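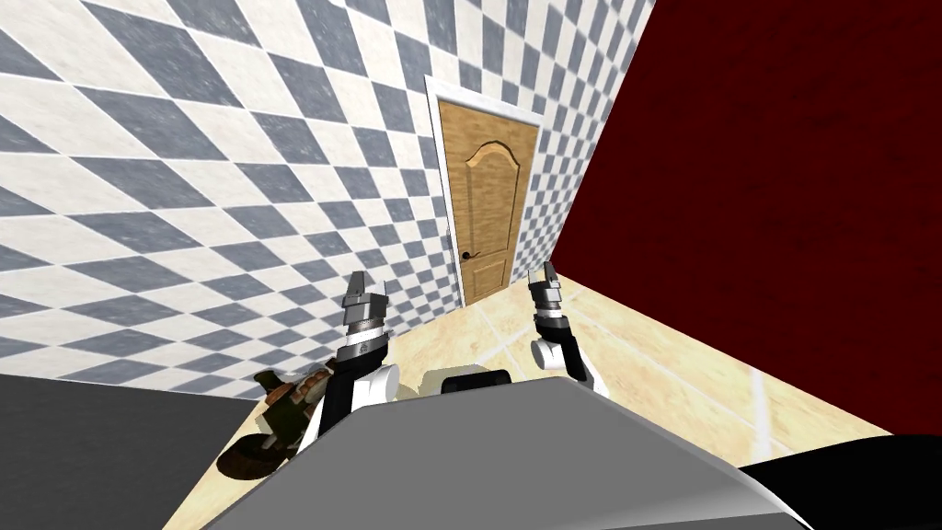

Filed under: Datasets / Simulation / Known issues

# Tonari door episodes, with the failures left in

Hi! If you came for a clean set of door-opening demos, you want the other folder. I put this one together after a release went out with a fault in it, and I decided the broken episodes were more useful to people published than deleted. So please read the part called "What went wrong" before you train on anything in here.

## What you get

There are 942 episodes of a two-armed mobile robot in simulated house interiors, all rendered, no real hardware anywhere. The task is always some version of "go to the door, open it, go through." Tonari is my name for the house generator. It picks wall finishes, floors, doors and loose furniture and sticks them together without any taste at all, so you'll meet diamond-checkered tile running up one wall and deep red paint on the next one. I've grown fond of it. The doors themselves are pretty ordinary: panels, frame, lever handle.

Each episode has:

- head camera video
- joint positions and commands for both arms, plus gripper opening
- base pose and commanded base velocity
- contact events (who touched what, and how hard)
- a `status` field, which you shouldn't trust on its own (see below)

The train split is called Plemen and the held-out split is called Isthorpe. They use different floor plans, but the door models overlap, so don't report Isthorpe numbers as "unseen doors." I did that once in a talk and had to walk it back.

## What went wrong

Okay, the fault. The base controller I was using, Guérin, has a contact guard. When any part of the robot pushes on something harder than the limit, the base is supposed to stop and the arms are supposed to hold. That worked fine for walls and doors, which is all I ever tested it on (yes, I know).

Loose objects were a different story. Tonari spawns them as a separate group, and when I cleaned up the collision settings in April I left that group out of the guard's list. The physics still worked, so things got bumped and fell over like they should. The guard just never heard a word about it. The robot could clip a stand or a piece of decor with a forearm and go right on toward the door with both grippers up, and the log would say `status: ok`.

I found it on a Saturday, going through head camera clips with a cup of coffee, looking for something else entirely (flickering floor reflections, if you care). There was something lying on its side on the tiles by the left arm, and the contact log for that episode was empty. Then I went back through more clips and my morning was gone.

A second problem was hiding behind the first. The success check only looked at the door angle and the base position, so an episode could count as a success with furniture all over the floor. Even with the guard working, I would've been teaching a policy that knocking things over is fine as long as you get through the doorway. On a real robot, in a real hallway, that's a person's lamp or a person's ankle. I'd call it a safety bug, and I'd rather you did too.

## What I changed

The guard list now gets built from the scene at load time, so I can't forget a group by hand anymore. I replayed every episode from its saved commands with the guard listening but not stopping anything, and wrote the results into a new field called `guard_replay`. It has 3 values:

- `clear`: no contact over the limit
- `would_stop`: the guard should have fired and didn't
- `unsure`: the replay drifted away from the original, so I won't vouch for it

The limit in the replay is 30 newtons, same as the original config. I left `status` exactly as it was recorded, wrong values and all, so old results can still be reproduced.

There's also `toppled`, true or false, set when a loose object ends the episode tipped past its resting pose. Heads up: it doesn't tell you who did it. Tonari sometimes drops an object at a bad angle and it falls over all by itself before the robot has moved an inch. If you need blame, line up the object's motion with the contact events from the replay. If you can't see a touch, don't assume one.

## Still broken

- The head camera rolls a lot in some episodes and the whole room tilts over. The pose data is right. I left the video alone and you can level it yourself if you need to.
- Objects half hidden by an arm get missed by the segmentation masks. I caught it on the left side first, but the right side does it too.
- Big flat parts of the robot's own body fill the bottom of the view. Mask them before you run any obstacle detector, or it'll be terrified of itself.
- Isthorpe has 2 floor plans where the door can't be reached without squeezing past furniture. They're tagged `tight`.

## How I'd use it

Filter on `guard_replay == clear` if you're training. Use `would_stop` if you're building a failure detector or testing a guard of your own, which is what I mostly do with it now. And please look at some of the video! The logs told me everything was fine for a good long while.

If you find an episode marked `clear` that plainly isn't, open an issue with the episode number and the time in the clip. I'll rerun it and fix the label in the next version.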